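Datasets > Zudum > small-parts > README

# Zudum small-parts set

Hi, and thanks for downloading this! I'm Hoi-yan Huang and I look after the small-parts half of Zudum. Oskari Salminen wrote the loader and the export script, so if the timestamps look odd, he's your man (sorry, Oskari).

There are 3,276 episodes in the full release. Of those, 1,985 are what we'd call clean, and the rest are in the `messy` folder – drops, second tries, a few where the person changed their mind halfway. Please don't throw those out, I like them best.

## How we record

A person sits at the table with a gripper in each hand and does the job the way they fancy. We only ask that they start with the jaws apart and the part somewhere between them. Small metal bits go straight on the pale board, one at a time, with the clear box off to the right.

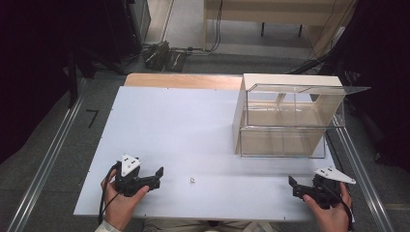 ## What's in each folder

- `head/` – video from head height
- `left/` and `right/` – gripper tracks, one file per hand
- `notes.txt` – whatever the person told us afterwards, spelling untouched

Episodes from February use the old naming. The loader copes, but your own scripts might not!

## Known niggles

Shiny parts can vanish in the glare for a few frames. We've left those in. Left and right are always the person's own left and right.

Last updated 15 June 2021

**Comments (3)**

**wasside_lab:** Is `messy` split by person?

**Hoi-yan:** Not yet – it's on Oskari's list.

**abugri:** Loader works fine here, cheers.

We use cookies to remember your settings. Accept | Manage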